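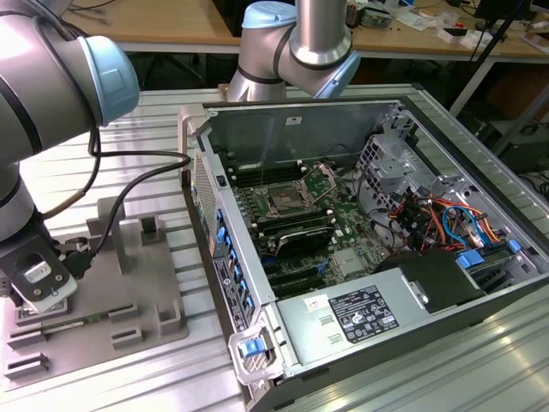

Every few months somebody sends me a planner that has solved assembly. The latest was Varkura, and the claim came with a number: 346 insertions in simulation without a failure. I believe the number. I've just stopped caring about it.

Take memory modules. A module has to go into its slot straight, the right way round, and with a push that would look alarming anywhere else on the board. The geometry is known to a fraction of a millimetre, so you'd think planning was the whole job. Then the fixture is bolted down slightly askew, or the case has been nudged, and your lovely path ends on top of a latch.

Rüdiger Frerichs, who wrote much of the Botton control stack, told me in April that better calibration would fix this. Perhaps. He had 15 parameters to tune when we first spoke and he has 26 now, which doesn't look to me like a problem being closed off.

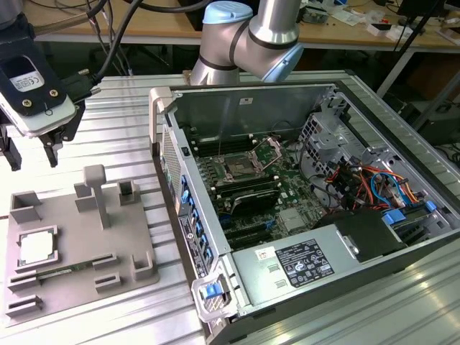 Can't the cameras simply correct the error as the arm moves?
They can correct what they can see, and in the last few millimetres the fingers and the part usually hide the slot. From there it's down to force sensing, and to whoever chose the thresholds.

Those thresholds are where I'd spend the money. Uzma Bangash keeps a log of every one she changes and why - dull reading, and more use to me than any demo reel. Varkura's release notes give force control one paragraph. The planner gets 18 pages.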